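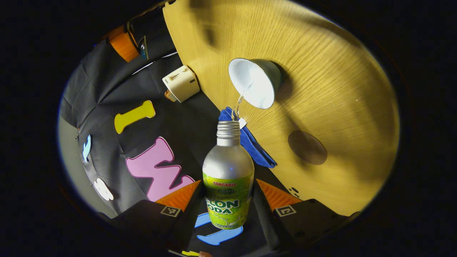 The Sangaria melon soda bottle, cap off, with the shade lying on the table.

How to make a small table lamp from an aluminum drink bottle

by Neusa Lacerda

I like aluminum bottles for lamp bases because the neck is already threaded and the shoulder is a nice shape. Glass is heavier, but drilling glass is a work for people with more patience than me. The melon soda one has a lime-green label with red letters, and I decided to keep it. If you prefer plain metal, look at the end of the page.

What you need

One aluminum bottle with a screw neck
A light bowl-shaped shade
A lamp holder with a cord and switch, sold as a kit
A rubber grommet that fits your cord
Dry sand, 328 grams for my bottle
A hand drill, a round file, fine sandpaper
A soft cloth

For the holder I use the small Drivberg kit, which comes with a plastic collar for bottle necks. Dillow makes a similar one but the collar was too wide for me and it moved. Please use an LED bulb only, and of low power. The shade is close to the bulb and an old type of bulb becomes too hot.

1. Clean the bottle

Rinse it three times with warm water and one drop of dish soap. Soda leaves sugar in the ridges under the rim, so go around there with an old toothbrush. Leave the bottle upside down overnight. It must be completely dry inside before you put the sand.

2. Mark and drill the hole

The cord goes out at the back, low down, two fingers above the bottom. Turn the bottle until you like the front of the label, then make your mark exactly opposite. Put a folded cloth under the bottle so it does not roll and the label does not get scratched. Begin with a very thin drill bit and go slowly. After this, change to the size of your grommet.

The edge of the hole is sharp. File it from the outside, then push the grommet in and check that it sits well all around. Do not leave out the grommet, even if the hole looks smooth. The metal can cut the cord.

3. Pass the cord

Push the free end of the cord down through the neck, before the plug is mounted, and catch it at the hole with a hook made from thin wire. Pull gently. Leave a little slack inside the bottle so the holder can be lifted later.

4. Add the sand

Make a paper funnel and fill slowly, moving the cord a little so the sand goes around it. Stop below the shoulder. If sand comes out at the grommet, close the gap from inside with a piece of sponge.

5. Fix the holder and the shade

Press the collar into the neck and tighten it by hand. Connect the plug following the paper in the kit. If you are not sure about this part, or about the grounding of a metal base, ask an electrician - it is a short job for them. Then put the shade on with its ring and look from the side to see if it is straight.

6. Test

Put the lamp on a flat table and push the shade lightly with one finger. It should not fall. If it does, the shade is too big or you need more sand. Leave the lamp on for one hour while you are in the room, and touch the shade after.

For a plain metal base

Sand the print away under water with fine paper, always in the same direction, and finish with clear varnish. I did this in August with a coffee bottle and the varnish needed two days to dry.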